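Children's Shoe Reuse, Detby Site: Interim Report for the Period Ending in January

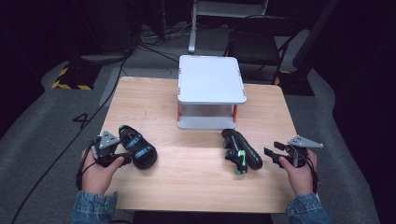
Is the program getting usable shoes to families faster than it did last year?
Slightly faster at the intake end, and no faster at the end that families see. Pairs are leaving the sorting tables sooner, then sitting in the stockroom for about as long as they always have.

Prepared by Danuta Kwiatkowski for Dörte Albers, grants office, Czarnecka Fund

What the money was for

The grant paid for sorting tables, shelving, a part-time intake coordinator (Ekow Wumbei) and a supply of small stands for displaying pairs at the pickup counter. The application promised quicker pairing, fewer rejected shoes and a better record of sizes. I did not write the application, and I would have promised less.

Intake

We took in 1,022 pairs during the period. That number will look good in your annual summary, so I want to be clear about what it covers. It counts pairs accepted at the door. It does not count pairs handed to a child, and it includes shoes that were later pulled for worn soles or straps that no longer hold. I have asked for a separate figure for pairs given out. The sheet we use now can't produce one, as the pickup counter and the intake tables keep different records.

Sandals

Sandals were the largest single headache. They come in at the wrong time of year, they get separated easily, and the sizing printed inside is often rubbed away. Hook-and-loop straps are the part to check. Lint can be picked out of them, but once the loops have gone flat there is no fixing it, and a child will walk out of the shoe.

Thaddeus Szabo wanted to sort sandals by color first and by size second. We tried it. Dark sandals with bright trim make up so much of what we get that the color bins filled unevenly, and two shoes that looked right together at a glance were sometimes different models. We have gone back to size first. Each sandal is now laid on the table and checked for strap, heel and sole before anyone calls it half of a pair. It's slower per shoe. Thaddeus thinks it saves time overall, and he may be right, but we haven't measured it.

The display stands

I was against buying these and I still am. The case for them was that parents choose more quickly when a pair is raised off the counter. We bought six. At the pickup counter they take up space that could hold a box of socks, and parents pick the shoes up and turn them over anyway. I don't recommend buying more with the remaining funds.

Labels

The Tenditz labels fall off fabric straps within a couple of weeks. They hold well on a smooth sole, so that is where they go now, although it means turning over every shoe on the shelf to read the size. Bogumił Bielecka is trying string tags on one shelf. Early opinion among the people doing the shelving is favorable. I would wait for a full season before believing it.

Stock software

Semus is installed and the intake side uses it. The stockroom does not. The reason given is that the stockroom computer is slow, which is true, but it was slow when the software was chosen. Until both ends enter data, the waiting time I mentioned at the top is an estimate made from dates written on boxes, and some boxes have no date.

Spending

We are within budget on tables and shelving. Coordinator hours ran over in January, when donations from the holiday period arrived together. I have covered the difference from our general account and am not asking you for it.

Requests

We would like permission to move the unspent display money to two things: string tags, if Bogumił's shelf holds up, and a working computer for the stockroom. We would also like to drop "fewer rejected shoes" as a target. The number of rejects depends on what people donate, and the easiest way for us to lower it would be to inspect less carefully.

Next period

Ekow will run a count of pairs actually handed over, on paper if Semus still isn't in use at the back. Summer sandals will be held by size on the lower shelves until the spring pickup. I will send the count with the next report whether or not it flatters us.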